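Small Items, Fixed Places: desk and entry storage
Speaker notes, Anas Shehata
Hostura workshop series, session 4

Slide 1. Title. Wait for the door to close. Mention handout at the back.

Slide 2. Scope. Objects under 15 cm that leave the house daily: earphones, keys, coin pouches, chargers. Furniture is covered by Ánh Lâm in the May session. Do not take furniture questions.

Slide 3. Trays. One tray per person. Low rim, flat base. A printed tray works as well as a plain one, but small dark items are easier to find on a light surface. Pass the Ngô tray around the first row.

Slide 4. Dishes. A round dish holds one category only. Once a second category goes in, sorting time doubles. Figures from the Islow trial are on the handout, page 2. Skip if running late.

Slide 5. Pouches. Fabric with a gathered end for cables and adapters. Label on the outside. Pouches go on the tray, never under it.

Slide 6. Cases with clips. Pause on this slide. Point to the carabiner first, then the ears. 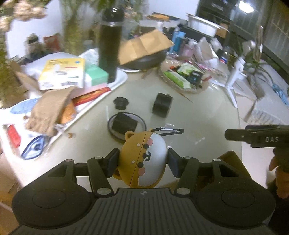 Page 6

Earphone case in orange-yellow and white, shaped like an animal's head, black carabiner at one end. Two points for the audience. First, a rounded case rolls on a bare tabletop, so give it a rim or a hook. Second, the clip takes up more length than people plan for. Measure case and clip together before buying a divider.

Slide 7. Hooks. Hirkero rail, mounted at elbow height. Maximum load 840 g. Clip the case, do not hang it by the lid.

Slide 8. Questions. Repeat each one into the microphone. Collect the Ngô tray.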